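Review: the Flolix disassembly method, tested on desktop PCs

Posted 27th February

Flolix is a method for getting a robot arm to do repair and teardown work on desktop computers. It comes from Umelden, and it is released as a package: the training code, a set of model weights, files for a printed fixture, and a long setup guide. We have been running it in our lab since December. This review covers what the method does, how well it held up for us, and whether I would tell another group to spend time on it.

The idea is simple enough. Most learned policies for this kind of work treat a task as one long stretch of motion. Flolix splits it at the points where the part changes hands, so to speak. Taking a hard drive out of its bay is one piece. Setting it down in a known spot is another. Each piece gets its own short policy, and a small model on top decides when to move on to the next one. The claim in the write-up is that errors stop piling up, because every piece ends with the part in a place the robot can find again.

That is where the fixture comes in. It sits next to the computer and gives the robot somewhere fixed to put parts down and pick them up. You print it yourself. Our first print warped at one corner and had to be done again with a wider brim. The guide doesn't mention this, and it should.

We used a Dell desktop tower laid on its side on a slotted aluminum table, with the side panel off. A fixed camera watches the work area. The guide asks for even lighting, and I would take that seriously. Bare metal inside a case throws back a lot of glare, and our early runs suffered for it until we moved a lamp.

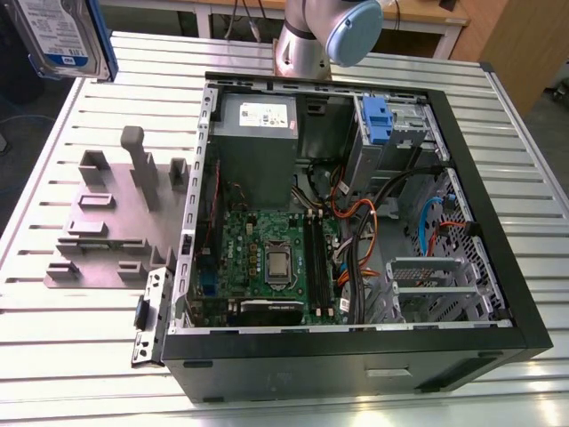 Umelden replied to a draft of this review that the lighting advice is being rewritten, and that the next release will include training data with stronger reflections. They also said the splitting points do not have to be picked by hand, although the guide gives that impression. A script in the tools folder will suggest them from the recorded demonstrations. I had missed it. I have since tried it, and the points it suggested were close to the ones I had chosen, with one extra in the middle of the pull that I deleted.

Now the results. We collected 200 demonstrations by teleoperation, split between taking the drive out and putting it back. Training ran overnight on one workstation without trouble. For comparison we trained a plain single-policy baseline on the same data, using the Arango code base, which we already had set up.

Removal was the easier half for both. Flolix was steadier, and when it missed the first grasp it usually backed off and tried again. The baseline tended to carry on as if it had the part, closing on air and moving across to the fixture with nothing in the gripper. If removal is all you need, the baseline may still be good enough, and it is less work to set up.

Insertion is where the gap showed. A 3.5-inch drive has to line up with the bay quite closely, and a small tilt is enough to jam it. Picking the drive up from the fixture meant that it started from nearly the same pose each time, and the insertion policy made good use of that.

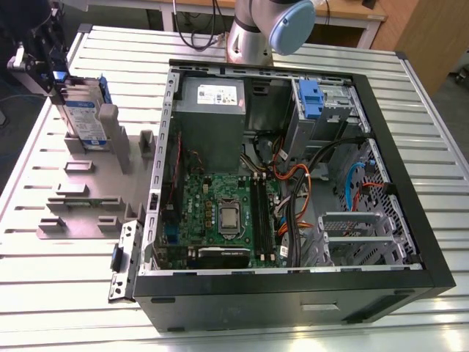
The other thing that helped was being able to retrain one piece alone. When insertion kept stopping short, we recorded more demonstrations of the last part of the motion and left the rest as it was. With the baseline we would have had to train the whole thing over again.

There are problems. The model that decides when to switch is the weak part. Two failures kept coming back. In the first, it switched before the gripper had fully let go, and the drive was dragged out of its slot. In the second, it never switched at all, and the arm hovered over the fixture until we stopped it. A threshold in the config file controls this, and the default is too low for our gripper. Raising it fixed most of the early switching but made the hovering more common. We settled on a value between the two and added a timeout of our own.

Cables are also a limit. The method has no special handling for them, and the write-up only tests cases where they are out of the way. If a loose cable sags across the bay, the policy pushes into it. We tied ours back by hand before each run, so our results say nothing about a machine as you would find it in a recycling bin.

I would also have liked a test on a second model of computer. We tried a Tistovell case for one afternoon with no new data, and it did not go well. The arm reached for where the bay would have been in the Dell. New demonstrations would probably fix that, but I can't say how many it would take.

Documentation is good on installation and calibration, and thin on everything after that. The calibration routine is the best I have used at this level. It was quick, and it told us plainly when the camera had been bumped.

I would recommend Flolix to a group that already has an arm and a gripper working and wants to study tasks with tight insertions. I would not recommend it as a first project, and I would not choose it for plain pick and place. We are keeping it for the drive work and plan to try memory modules next, with the switching model replaced by something simpler.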